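Kitchen tips for recording sim demos (microwave and dish rack tasks)

Skurenthorpe kitchen notes, updated Jul 30, 2026

Quick page, typed between sessions. For whoever is teleoping the two-arm kitchen this week. Mostly stuff I keep repeating in chat. 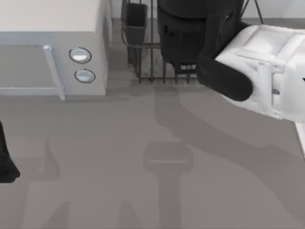
Zasik wrote back on the first version of this page that the tips are fine but the order is wrong, people should read the part on throwing away bad takes before they touch a controller. Fair. Moved it up.

Throwing takes away

Bin it if you bumped the microwave and it shifted. Even a little.
Bin it if you let go of the handle and grabbed it again, unless the task sheet says "recovery". Recovery takes go in there own folder.
Bin it if you stopped to think for more than 2 seconds. The policy learns the stop. We had a batch last round where the arm would just hang there in front of the door, same spot every time, and it was us. We taught it that.
Keep it if it's slow but smooth. Slow is ok.
Keep it if the path was ugly but nothing got hit.
Not sure? Flag it, move on. Don't replay it five times.

Before you start

Reset the scene, then wait for everything to settle. Dish rack especially, thin rods, physics can be jumpy on load.
Fingers open, both arms. Check the idle one too.
Read the task line out loud. Sounds dumb, catches the wrong-task takes. "Open door" and "turn lower knob" got swapped for most of an afternoon once.
Start recording THEN move. Half a second of stillness at the front is plenty.

Microwave door

Come at the handle from the front, fingers already lined up. Don't rotate the wrist at the last moment.
Close on the handle, small pause, pull. Follow the arc. Pulling straight back is how you drag the whole box forward.
Park the other arm well to the side. If it's hovering where the door swings you'll find out late.
Vary it. Grip high on some takes, low on others. If all the grips are in one spot we get a policy that knows one spot.

Knobs

Two of them, one over the other, close together. Fat padded fingers. Go for the top one with the fingertips sideways so you don't brush the bottom one.
Turn in one go. If you run out of wrist, that's a bad approach angle, bin and retry.
Don't use the shadow on the counter to judge height. Lighting gets randomized for some batches and then your habit is useless. Use the side view.

Dish rack

The tines catch fingers. Lift straight up before going sideways, always.
Utensil cup: don't push down on it. Drop from just above the rim.
The wrist is big and dark and so is the rack, so in the top view they sort of melt together. Swap views before you commit. If you can't see the tines the model probably can't either, and that take is not worth much.

How many

Target is 400 good ones for the door. We're at 190. Knobs and rack get their own count from Jenel once the door set is closed, sometime in August.
Sets of 16, then get up. Takes from the end of a long sitting are worse, you can see it in the grip wobble. Water, walk, come back.
Swap left and right arm between sets, not inside a set.

Naming

Task, arm, set number. No spaces. Chauhan's script chokes on spaces and skips the file without telling you, so you think you uploaded it and you didnt.
Write the note the same minute. "Grip low, slow pull" is enough. Nobody needs a paragraph.
Don't rename anything after upload. Ask first.

Small things

Wipe the controller grips between people.
Turn the sensitivity down one notch for knobs, back up for the door.
Headset fogging: lift it off for a bit between takes, don't fight it.
If the sim stutters, stop. Close the browser tabs. A stuttery take looks ok on replay and the timestamps are garbage.

More on the rack when I've done enough of them myself. Send corrections, I'll paste them in.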